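Cutting Foam to Fit: A Talk with Gladys Urio
Dec 11, 2025 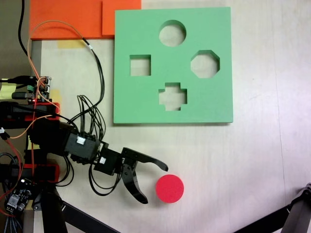 The board and its holes

Gladys Urio designs foam shape sorters at Zaltwood. The green board has four openings: round, square, octagonal and plus-shaped. They go right through, so the tabletop shows in each.

"A closed back hides mistakes," Urio said. "If a piece goes in at an angle, you want to see that from above and correct it."

The choice of shapes took longer than the cutting. The octagon was the disputed one. At small sizes it is close to a circle, and the red disc can be tried against it before the round hole.

"We kept it for that reason. A square and a circle are too easy to tell apart. The octagon makes you look at the edge."

Clearance

Urio sets the gap between piece and hole at 2 millimeters across the width. Foam compresses, so a tighter piece will still go in, but it drags on the wall and wears the corners. The plus is the worst case, with its four inside corners.

"Every inside corner is a place for a tear to start. We put a small radius on the drawing. The cutter does not always follow it."

The current batch is 58 boards. Kiprono Laizer, who runs the cutting table, checks the plus hole on each and sets aside any with a ragged arm.

Color

Boards and pieces are cut from separate sheets. Urio wanted the disc to stand out from the green at a distance, and red did that under the shop lights. Orange is used for slabs and blocks.

"I don't match a color to a hole. Then people sort by color and never look at the outline."

Care

Foam picks up dust and skin oil. Urio wipes it with a damp cloth and lays it flat to dry. Boards stored on edge take a bend, and the holes go out of true with it. A thicker sheet is due for testing in September.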